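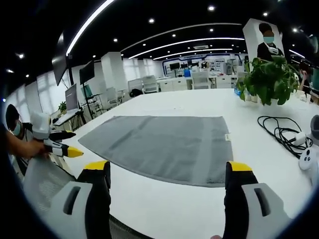 Caderno de laboratório – Ensaios têxteis
23/04/2021
Registo: Barbara Kubiak

Concluída a segunda série de lavagens do lote Zostau, conforme o procedimento interno. Foram processados 19 provetes de felpa de algodão, a 40 °C, com detergente de referência sem branqueador. A secagem decorreu na horizontal, em sala condicionada, até massa constante.

A retração no sentido da teia manteve-se dentro do limite acordado com a Bakura. No sentido da trama, 2 provetes excederam-no e serão medidos novamente por Felicja Marciniak – as marcas de referência estavam pouco nítidas e a leitura não é segura.

Solidez da cor: sem alteração relevante no tecido testemunha. Falta a avaliação em cabina de luz.

O ensaio de absorção fica adiado. Petronella Naidoo solicitou ao fornecedor até 14 amostras adicionais, do mesmo rolo. Não misturar com o lote Tido, guardado na prateleira inferior.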